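Towel folders wanted, Stirley

Can you fold a towel? Will you still be able to fold it on the 200th go, with the same corners and something like the same facial expression? Then we would like to hear from you.

Cusi is looking for people to fold, roll, stack and unroll household linen in our office at Stirley. Sessions last 2 hours and you can do as many as seven, at which point most people ask to be let off. We supply the towels, the tea and a chair with wheels. You supply the arms.

No experience is needed. If you have worked in a hotel, a spa or a house with teenagers, mention it, but it won't get you any more money. We are just as keen on people who fold badly, provided they do it the way they would at home. Please don't practise beforehand. One applicant last August had clearly been watching videos and kept producing swans.
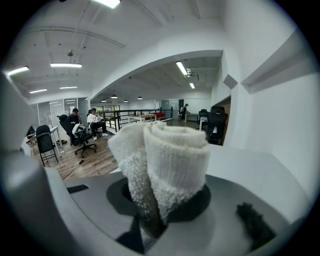 A white towel, rolled, in the office at Stirley.

Rolling takes up the second half of each session. Some of our towels are knitted, some are looped, and a few have been through the wash so often that they stand up by themselves. You will be asked to roll them tightly, then loosely, then however you please. There is a short form afterwards about which felt easiest, and a box for remarks, where people mostly write about their mothers.

The office is open plan with a wooden floor and a fair amount going on, so bring headphones if other people's phone calls bother you. Wear sleeves you can push up. Rings and long bracelets catch in the loops and are better left at home.

You must be over 18 and able to stand for half an hour at a time. Left-handers are especially welcome, as we are short of them.

To apply, write to Maritza Montoya at Cusi, quoting reference 3883, and say which mornings you are free and how you fold a bath towel (halves or thirds, it does matter to us). The closing date is Sat 8 February. Fitted sheets are a separate project and will be advertised when we have found someone willing to run it.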